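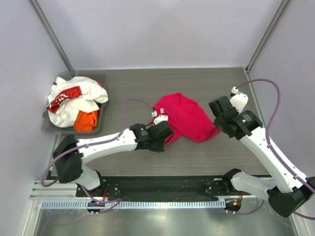

Anyone budgeting for a two-arm cell should price the spares before the arms, according to one reader of last month's procurement round-up, who signed the comment only as a buyer at a contract laundry. The same reader put the common error plainly: the quotation covers the hardware on the day of delivery, and the plant then pays for grippers, cables and stoppages out of a maintenance budget that was set before the cell was ordered.

September 26, 2018

The comment arrived as Rathjen, the textile services group, set out its equipment plan for the coming year. The plan provides for 30 enclosed handling cells, each with two arms and parallel grippers, for sorting and preparing mixed garments ahead of folding. Orders will be placed in two lots. The first lot goes to the Tasus site, where floor space has been cleared next to the existing folding line. The second is held until the first has run for 540 hours under load.

Two suppliers remain in the tender. Kuvero has offered a complete cell at a fixed price, including walls, base rails, controller and commissioning. Ristonano has offered arms and grippers only, with the enclosure to be built by the customer. The Ristonano bid is lower on paper, but Rathjen's tender notes add the cost of frame, guarding, cable routing and electrical inspection before the two are compared. With those items included the difference narrows, and the notes do not state which bid is then the cheaper.

The specification is more detailed on wear parts than the group's earlier ones. Bidders must list separate prices for gripper fingers, wrist motors and arm cables, and must hold those prices for the length of the service contract. Cables are to be replaceable on site without removing the arm from its rail. Gripper fingers are to be changed with hand tools. A bidder who cannot supply a wrist motor from stock has to lend one until the part arrives.

Acceptance will be by trial. Each cell is to be given a batch of 284 mixed items, taken from ordinary incoming work and not chosen by the supplier. Garments are to be presented in trays, crumpled, as they come. An item counts as handled only if it is picked up, spread on the table and passed on without an operator opening the enclosure. The pass mark has not been published.

On payment, the plan keeps back part of the price until the trial has been completed and the training of shift staff signed off. Software updates are included for the service period. Changes to the handling programme for new garment types are charged by the day under both bids, and Rathjen has set aside 100 days for this across the two lots.

Final bids close in January. Sites outside the first lot have been asked to submit floor plans and details of their power supply before then, and to leave existing manual tables in place until a delivery slot is confirmed.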